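# Cleaning a corded bedside phone without pushing liquid into the keypad

Posted by **Rankin** on Saturday, October 5, 2019

I look after housekeeping supplies for a small guesthouse. Every room has a corded desk phone on a shelf next to the bed. The plastic is black with raised rubber keys. Grease and dust collect between the keys and along the seam where the top and bottom halves of the case meet.

Until March we sprayed a general bathroom cleaner straight onto the phone and wiped it off. In that time 3 phones developed keys that stick or repeat a digit. I have stopped the spraying but have no written procedure to replace it. I need one that a new employee can follow in a couple of minutes per room.

Specific points I am unsure of:

- Is isopropyl alcohol safe on the case and on the printed key legends?
- Should the phone be unplugged from the wall each time?
- Does the handset need to come off the cradle, given that this opens the line?
- What is the right order if the TV remote is cleaned in the same pass?

The shelves are narrow and fixed to the wall, so there is not much space to set things down.

---

**gramcombe_desk**

Use alcohol wipes. We have done this for years and never had a problem. Don't overthink it.

---

**Randa**

I maintain the phone system for a property with 93 rooms, so I see the units that come back dead. Most keypad failures on returned sets are liquid damage. The liquid gets in at two places: around the keys, and through the speaker or microphone holes in the handset. A damp cloth does very little harm. A spray bottle aimed at the keypad does a lot.

**Materials**

- Microfiber cloths, two per room, one damp and one dry
- 70% isopropyl alcohol in a bottle with a flip cap, never a trigger sprayer
- A soft dry brush, 1 inch or narrower
- Cotton swabs for the key gaps

Put the alcohol on the cloth, fold the cloth, and squeeze it. If a drop falls when you squeeze, it is too wet for a phone.

**Order of work**

1. Clear the shelf of anything that can roll or tip, starting with drinks and bottles. If it belongs to a guest, put it back in the same place afterward.
2. Brush the keypad dry, working from the top row down. Wetting the dust first turns it into paste in the key gaps.
3. Lift the handset. Wipe the earpiece, the mouthpiece and the grip, holding the handset face down so nothing runs into the holes.
4. Wipe the empty cradle and the hook switch. Press the switch a couple of times to check that it springs back.
5. Replace the handset.
6. Wipe the keypad and the outer case, finishing with the bottom edge.
7. Run the cloth down the coiled cord from the handset end. Do not stretch the cord flat.
8. Go over everything with the dry cloth.
9. Lift the handset, listen for a dial tone, and hang up.

Step 6 is where people knock the set off the shelf. A desk phone is light and the rubber feet slide on a smooth surface. Pressing on the lower edge pushes the whole unit backward or sideways, and the handset jumps out of the cradle.

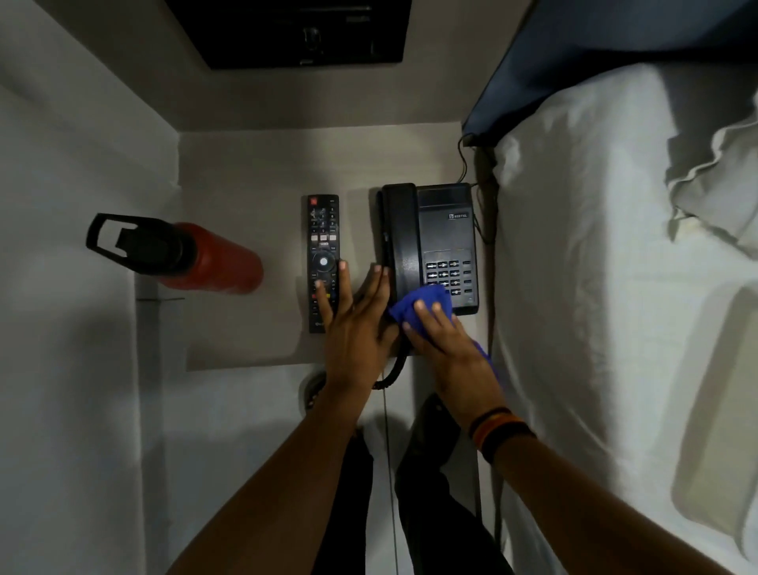

Keep one hand flat on the handset side with the fingers spread, and wipe with the other. The pressure should be toward the shelf. For the lower edge, where skin oil builds up, short strokes along the seam work better than scrubbing across it.

On your other points:

*Legends.* 70% alcohol on a cloth has not removed printing from any of our sets, but test a hidden spot on the base first. Avoid bleach and anything with ammonia. Bleach leaves a white haze on black plastic that does not come off.

*Unplugging.* Not needed for a damp wipe. The wall clips are the weakest part of the line cord, and pulling them daily will break them sooner than the cleaning will hurt the phone. Unplug only if liquid has been spilled.

*Open line.* Most systems will play a tone and then a howl if the handset stays off too long. It does no damage. If your cradle cleaning takes that long, press the hook switch to reset it.

*Remote.* Clean it last with a fresh side of the cloth, batteries in, keys facing down while you wipe the gaps. Remotes are usually dirtier than phones and you do not want to carry that residue to the mouthpiece.

---

**prundix**

Agree with Randa except on the brush. We dropped it. In a small room it throws the dust onto the pillow, and then you have to deal with the bedding. A dry microfiber cloth pressed into the keys and lifted straight out picks up nearly as much. If you keep the brush, do the phone before you make the bed.

For the phones that already repeat digits: the rubber key mat can often be saved. Unplug the set, remove the screws in the base, take out the mat, and clean the contacts with alcohol on a swab. Let it dry for 6 hours before closing it. It worked on a little over half of ours – the rest had corroded traces and went in the electronics recycling.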